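Product Review: Torkik Bench Service Kit for Desktop Computers
Reviewed by Cosimo Sala, Equipment Assessment
Posted 12/29/22

The Torkik Bench Service Kit is sold to schools, libraries and small offices that maintain their own desktop computers. It comprises a driver handle with interchangeable bits, two nylon spudgers, a packet of lint-free wipes, a bottle of cleaning solution, a tube of thermal compound and a folding anti-static mat. The unit assessed was purchased at the regular price of $99 through our usual supplier, Gurudari.

Assessment was carried out on five desktop computers withdrawn from office use in March. All had been in service for a number of years and were due for inspection, cleaning and fresh thermal compound before reassignment. The kit was used for every stage of the work, and no other tools were permitted on the bench.

The driver is the strongest item in the set. The handle is comfortable for extended use and the bits seat firmly, with no play at the collar. The shaft is long enough to reach heatsink screws at the base of a deep case, although the magnet is weaker than that of the Cardoso driver we ordinarily issue. On two occasions a screw was dropped into the case and had to be retrieved with tweezers, an item that Torkik does not include and should.

The wipes and solution performed adequately. Old compound on a processor's heat spreader generally softened after a short application and could be lifted with light pressure. Staff should note that an aged heat spreader may retain a dull finish after cleaning. This is a matter of appearance and does not warrant further rubbing, particularly where there are small components close to the socket.

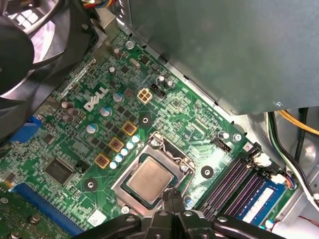 Processor seated in its socket on a Dell motherboard, with the capacitor row and four-pin power connector nearby.

Working room near the socket is limited on boards of this type, and the spudgers proved useful for holding cables aside. Their tips are narrow and did not mark the board. The wider of the pair flexes more than we would like - it should not be used to lever a tight connector.

The thermal compound is of a medium consistency and spreads evenly. The tube was sufficient for all of the machines, with a small quantity left over. Its cap does not close securely, however, and we recommend that the tube be stored upright in a sealed bag.

The mat is the least satisfactory component. It is too small to hold a full-sized case and its grounding lead is short. Departments that already own the Nunia mat should continue to use it. The printed guide is clear on processor removal but offers little on reassembly - a tightening sequence for the heatsink screws would be a sensible addition.

The kit is recommended for general maintenance, subject to the purchase of separate tweezers and, where required, a larger mat. Refill wipes and compound may be ordered individually.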